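Fagerlund Low-Pile Area Rug
Made for rooms that get lived in

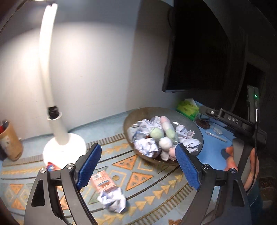 Why we keep making this one

We have been weaving the Fagerlund at our workshop in Narnitz for a good long while now, and of everything we sell it's still the rug we get the most mail about. People write to tell us it's in the den, then a few months later they write again because the den rug has moved to the bedroom and they'd like a second one for the den (we love those letters, please keep sending them!). It's a plain, friendly, low rug that you can sit on, spread the newspaper out on, or let the kids take over on a rainy afternoon.

The pile is wool, cut short, on a cotton backing. Short pile means crumbs and bits of paper stay on top where you can get at them, and a door will usually swing right over it. If your door sits very low, measure the gap before you order. The return trip is a nuisance for a rug this heavy, and we'd much rather you got it right the first time.

Sizes and prices

Hall runner: $727
Living room: $1032
Sample square: free, limit 2 per household

The sample square is worth the wait. Colors on a screen are never quite the colors on your floor, and wool changes a good deal between morning sun and a lamp at night. Leave it down for a day or so, walk past it, see how you feel.

Looking after it

Vacuum with the beater bar off, going the same way as the pile. Turn the rug end for end every spring so the sunny side gets a rest. For spills, blot with a dry towel first, then a damp one, and please don't scrub, however tempting it is. A new Fagerlund sheds some fluff for the first few weeks and then settles down.

Remo Frei, who runs our finishing table, likes a felt pad underneath on wood floors. Our Drelier pad comes in matching sizes and can be trimmed with kitchen scissors. On carpet you can skip it.

Shipping

Rugs ship rolled, never folded, and the corners may curl a little when you first open one up. Lay a few heavy books on them overnight. Orders placed by noon generally leave the workshop the next working day, though May is our busy month and things can run slower then.

Repairs

Edge binding is covered for 40 months from delivery. Send a note and a snapshot of the trouble spot to Mahmoud Alaoui at the repair desk and he'll tell you whether it needs to come home to us or whether a needle and some matching yarn will do. He keeps yarn from most past colors, including the old Flekutlow blue that so many of you still ask for.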